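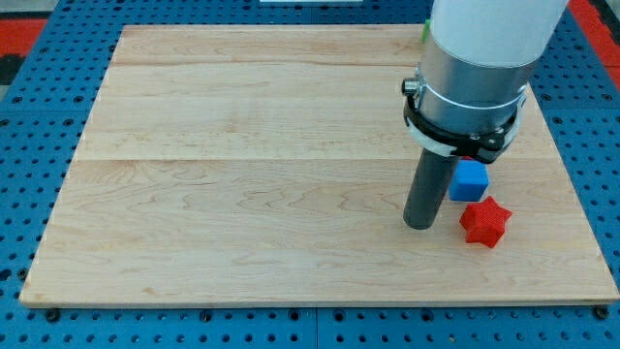
A light-coloured wooden board with visible grain.

2 min read

Clikdale, Jun 22, 2016 – Gronero has extended its range of food-safe board finishes with Fillora, a plant-oil treatment for chopping boards and worktops. It goes on sale to trade customers in July.

Fillora is supplied as a single-part liquid and applied by cloth in two thin coats. The first coat needs 15 minutes before the surplus is wiped off. The second is left overnight. It contains no added solvent or colour and can be used on end grain and face grain alike.

Gronero tested the finish on 300 boards at its Clikdale works. Each was washed by hand, dried upright and checked for raised grain and open joints. Results are set out in data sheet 2,982, sent on request.

The first production run is 2,000 litres, filled at the Tiwari plant. Trade packs come in one size, with a smaller retail pack to follow. Existing Gronero wax finishes stay on sale and may be used over Fillora once the second coat has cured.

Contact: Gronero press office, Clikdale | © 2016 Gronero | Back to top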